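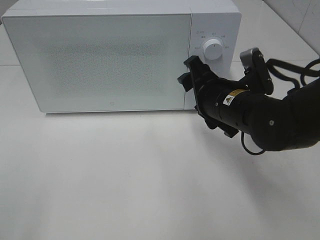
From: Lăcrămioara Sima
To: Skimthorpe kitchen equipment list
Date: 24th January
Subject: Re: White microwave, rotary control – door clearance and cleaning

Replies inline. I have trimmed the part about the kettle, which belongs in its own thread.

> We are replacing the microwave in the Mokholm kitchen and have it down
> to two models, the Sandu with a rotary knob and the Custon with a touch
> panel. The worktop is white laminate, 533 mm deep, with a wall behind.
> Both ovens are free-standing.

533 mm is enough for most compact ovens, but check the published depth carefully. Some sheets give the depth of the body alone and leave out the door and the knob. Add the rear clearance from the installation page, then the plug if the socket is directly behind. If the total comes out over the worktop depth, move the socket. Do not push the oven back to make it fit.

> The Sandu has its markings printed in small grey type round the knob.
> Is that a problem in use?

It depends on the light and on who uses it. On a white front with small grey labels, the power settings are hard to read from standing height. The unit I am looking at has the same arrangement: a round white knob with a ribbed rim in the upper part of the panel, labels in an arc round it, and a narrow panel to the right of the door. The ribbed rim should give wet fingers something to hold. The labels I would supplement with a strip of tape at the two settings you use most. Put the tape outside the printed arc so that it can be removed without lifting the ink.

> Somebody suggested the touch panel would be easier to clean.

Easier to wipe, yes. A knob collects grease behind the skirt. On many ovens it pulls straight off the shaft, but confirm this in the manual before trying it. Where it does come off:

1. Unplug the oven.
2. Pull the knob square to the panel, with no twisting.
3. Wash it in warm water with washing-up liquid and dry it fully.
4. Wipe the panel with a damp cloth, never a spray.
5. Refit with the flat on the shaft lined up.

We do this every 3 months at Skimthorpe and the print is still legible.

> Does a matte finish mark?

It hides fingerprints better than gloss but holds on to tea and tomato. Wipe these off the same day. Avoid cream cleaners, as they polish a patch into the surface and it then shows from the side.

> Can we store trays on top?

Not if the vents are in the top or high on the sides. A flat top invites it, so decide at the start and put up a shelf – 2 brackets will do for trays.

Please post the rear clearance figures for both models when you have them. I can then say whether the Custon is worth the extra width.

L. Sima
Skimthorpe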